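Right, a few of you asked what I do all day now that I've stopped fitting panels and started "teaching robots". Short thread, tea in hand.

It's mostly wiring. The job this month is putting wires into slotted trunking, the white stuff with teeth down both sides that you find inside any control cabinet. I did it by hand for 12 years at Plullmont and never once thought about how I did it.

Now I have to think about it constantly! I hold a pair of small arms, the big arms copy whatever I do, and everything gets recorded. One go from start to finish is a demo. On a good day I get 70 of them. On a bad day I drop things and swear at a lid.

The first thing you lose is touch. With fingers you know a wire has gone past the teeth before you've looked. Working the arms you've only got your eyes, so you slow right down and your shoulders creep up round your ears.

Niamh Noonan trained me and her one rule was "no dithering". If you hover for six seconds making your mind up, the robot learns to hover too — it has no idea you were wondering about lunch.

She also made me fumble a few on purpose and then recover. Felt daft, but if you only ever show it perfect goes it hasn't a clue what to do when a wire springs back out.

Two from the trunking job:
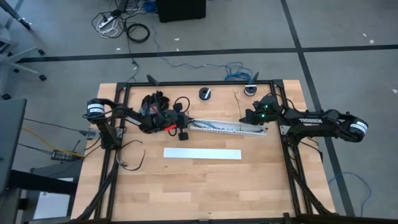
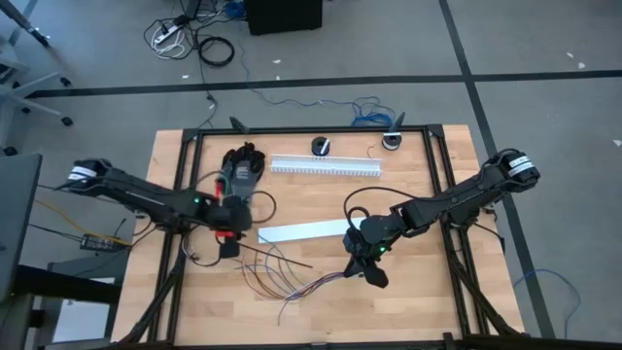
Thin wire is so much worse than thick, by the way. Thick stuff stays where you put it. Thin stuff has opinions, and you need one arm holding while the other one tucks, which took me three weeks to do without my hands arguing.

Wilfredo Abella asked if I'm training my own replacement. Fair question, mate. I've seen what the thing does on its own after a week of my demos and I'm not clearing my locker yet. It's very good at picking up a wire and pretty hopeless at noticing it's picked up two.

Next up is getting the lid on, start to finish, no help. I'll post how it goes in March if I've got any patience left. Kettle's on again, ask me things.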